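Clidlow Flustcombe high-gain preamp pedal

Two-channel preamp for metal guitar, with built-in noise gate and speaker simulation

In stock. Normally sent out the next working day.

The Flustcombe is a floor preamp for guitarists who play low, fast and loud. It has two separate channels, one for rhythm and one for lead, a noise gate that can be set per channel, and a balanced output for going straight into a mixing desk. It can also be used in front of a valve amp, or plugged into the effects return of any amp that has one.

Clidlow designed the circuit for down-tuned guitars. Most distortion pedals lose the start of the note once you drop below C, and fast picking on the bottom string turns into a drone. The Flustcombe takes out some of the low end before the gain stages and puts it back afterwards, so palm muting stays tight and the sound is still heavy. The amount is set with the Tight control on the front. At minimum you get the full, loose low end that suits doom and older death metal. Past halfway it gets dry and quick, which is what you want for blast beats and thrash.

Channel one (rhythm)

Controls for gain, volume, bass, middle and treble, plus the Tight control. The middle control has a small switch beside it to move the centre point up or down. With the switch down, cutting the middle gives the scooled-out early nineties death metal tone. With it up, boosting the middle helps the guitar come through when there is a second guitarist and a busy drummer. The gain range is wide. With the control at its lowest setting the channel will do a crunchy hard rock sound, though it will not go fully clean.

Channel two (lead)

Controls for gain, volume and tone. It shares the three-band equaliser with channel one, so large changes there will be heard on both. The lead channel has more compression and a softer top end, and notes hang on for longer. The volume is independent, so it can be set a little above the rhythm channel for solos.
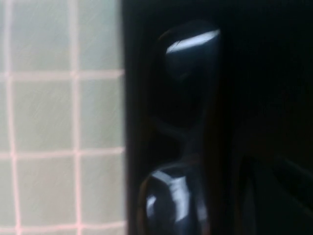

Can I use both channels at the same time?
The channels work one at a time, and the left footswitch changes between them. If you want a blended sound you will need two preamps and a mixer pedal after them.

Noise gate

The gate sits after the gain stages but listens to the clean signal from the guitar. This makes it close quickly on stop-start riffs without cutting off the tail of a held chord. There is one threshold control for each channel and a two-position release switch on the back panel. Use the fast position for tight staccato parts. The slow position is better for sustained chords, slow tempos and anything where feedback is part of the song.

The gate can be switched off completely by turning both thresholds fully down. If you already own a gate you like, there is a send and return loop on the back, and the send is taken before the built-in gate.

Speaker simulation

The XLR output carries a speaker simulation based on a closed-back cabinet. Two voicings are supplied, selected by a switch next to the socket. The first is called Curomau and is the brighter of the two, with a firm upper middle that works well for tremolo picking and black metal. The second is simply marked Flat and has less going on above the vocal range. It is a safer choice in small rooms with a lot of hard surfaces, and through PA systems you have not used before.

The jack output is not affected by the speaker simulation. You can run the jack to your amp on stage and the XLR to the desk at the same time.

Footswitches

Left: channel change.
Right: preamp on or bypass.

Both are soft-touch relay switches and make no click. Holding the right footswitch for two seconds mutes both outputs for tuning, and the light above it flashes until the mute is released. A socket on the back accepts an ordinary two-button latching footswitch if you would like to keep the preamp in a rack or on top of your cabinet.

Setting up

Start with all three equaliser controls at twelve o'clock, Tight at nine o'clock and gain at twelve o'clock. This is less gain than most players expect to need. With two guitars in the band the parts will be clearer if both players turn the gain down a bit from where they have it at home. Bring up the volume until the bypassed and engaged sounds are about level, then set the gate. Stop the strings with your hand and turn up the threshold slowly until the hiss goes. Leave it there. Going further will start to swallow quiet notes and the ends of bends.

If you are going into the front of an amp, set the amp to its clean channel with plenty of headroom. Running the Flustcombe into an amp that is already distorting tends to give a congested sound with a lot of squeal. For an amp with a gain channel you like, use the preamp with its own gain almost off and the Tight control up. Used this way it acts as a boost that cleans up the bottom end.

Players with active pickups should use the pad switch on the back. It lowers the input level and brings the useful part of the gain control back into the middle of its travel.

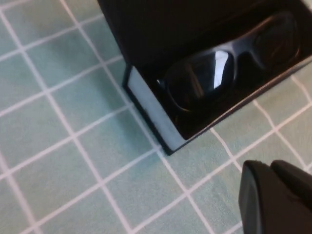 Does it work with seven-string and eight-string guitars?
Seven-string and eight-string guitars are both fine. For an eight-string tuned to F sharp or lower, set the Tight control between twelve and three o'clock and keep the bass control at or below halfway.

Use with bass

The Flustcombe will not be damaged by a bass guitar, but it is not very well suited to one. The low end that is removed before the gain stages is not all put back, and the sound gets thin on the lowest string. The Heinonen is the bass model from the same range. It has one channel, a clean blend and the same gate, and it takes the same power supply. Bands using both on stage will find that the guitar and bass sit together easily, as the Heinonen has its distortion voiced lower.

Power

Power is from the 24 volt adaptor supplied in the box. The preamp draws 400 mA. It does not run on batteries, and it must not be connected to a standard nine volt pedalboard supply, as it will not start up properly and the relays may chatter. Some larger pedalboard supplies have a 24 volt outlet. Check that the outlet can deliver the full current on its own before using it.

The adaptor has a locking collar. Turn it a quarter turn clockwise after pushing it in. The lead is long enough for most boards, with a strain clip on the underside of the case to hold it in place.

Specification

Type: analogue two-channel guitar preamp
Case: folded steel
Width: 25 cm
Depth: 14 cm
Input: one 6.35 mm jack, with pad switch
Outputs: one 6.35 mm jack, one balanced XLR with ground lift
Effects loop: send and return, mono, before the gate
Remote footswitch: stereo jack, latching
Power: 24 V DC, 400 mA, adaptor included
Bypass: relay, buffered XLR
Guarantee: two years

In the box

Preamp
Power adaptor
Four stick-on rubber feet
Printed manual with settings pages

The rubber feet are not fitted at the factory, so the base is flat and ready for hook and loop tape. Tape is not included.

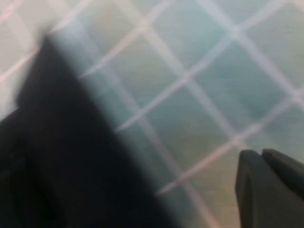
Black gripper part in close-up, with a teal-green background

Changes to this model

Units sold from Thursday, May 24, 2018 have the revised gate with the two-position release switch. Earlier units have a fixed release, which is close to the slow position on the current version. The sound of both channels is unchanged. To tell them apart, look at the back panel. If there is a small switch between the effects loop and the remote socket, it is the revised version.

Earlier units cannot be upgraded at home. Clidlow will fit the new gate board to any Flustcombe still under guarantee for the price of the part and return postage. Out of guarantee units can also be done, with a workshop charge added. Please contact us before sending anything, and remove the adaptor and any tape from the base first.

Care and servicing

Wipe the case with a dry cloth. The control markings are printed and will lift if solvent cleaners are used. If a control becomes scratchy, turn it from end to end several times with the power off. If that does not help, it will need replacing, and this should be done by us or by a competent repairer. There is one internal fuse. If it blows more than once there is a fault elsewhere, and fitting a larger fuse will make the repair more expensive.

For touring use we recommend a board with a lid or a padded case. The knobs are set below the level of the footswitches and are fairly well protected from boots, but a heavy item dropped on the top panel in the van can still bend a shaft.

Delivery and returns

UK mainland delivery is free on this item. Highlands, islands and Northern Ireland are charged at cost, and the amount is shown in the basket before you pay. You may return the preamp within 14 days of receiving it if it is in as-new condition with all the packaging. Units with tape residue on the base, or with the rubber feet fitted, may have a deduction made from the refund.

Often bought with this item

Heinonen bass preamp
Clidlow two-button footswitch
Spare 24 volt adaptor
Balanced XLR lead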